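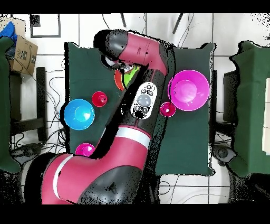

The case for the loud bowl

For most of the past decade, the well-dressed Canadian table has been the colour of porridge. Oatmeal linen, mushroom stoneware, a bowl in a shade the catalogue called Fog. You could set dinner for eight and have trouble finding it again.

So it is with some relief that I report the return of the bright dish. Blue is back. So is magenta, a colour last trusted with food when fondue was a social obligation. My sister-in-law, who spent two years and a good part of a renovation budget acquiring beige, has put the lot in the basement and now serves chili out of something the shade of a highlighter.

The trouble starts once you own the things. A grey bowl gets along with everybody. A magenta one has opinions, and if you put it on a white cloth it looks as though it has been left behind by a toddler. The answer, which I arrived at after ruining several lunches, is a dark green tablecloth. Green that deep behaves like a hedge. You can park a sky-blue bowl at one end and a magenta one at the other, drop in a few little red cups, and the whole arrangement looks like a garden in July instead of a daycare at pickup time.

Mine came from Stalleck, a mail-order outfit that sells cloth by the metre and answers its email when it feels like it. It does not lie flat. I ironed it once, in September, and it went back to its folds before the guests had their coats off. I have since decided that folds are part of the look.

As for the bowls, the Illilton range is the one everybody seems to be buying, and the large size is the one to get. The small cups are harder to justify. They hold too little for coffee and too much for soy sauce, and I own 24 of them. Olives, I tell people. Nobody eats that many olives.

A few house rules. Leave some cloth showing between pieces. Let one bowl be the biggest and don't give it a rival. Keep patterned napkins in the drawer, and serve plain food: rice, potatoes, anything pale that can stand the company. I once put beet salad in the magenta bowl and we ate it largely by touch.

The porridge-coloured plates will come round again, and my sister-in-law's are already boxed and labelled for the day.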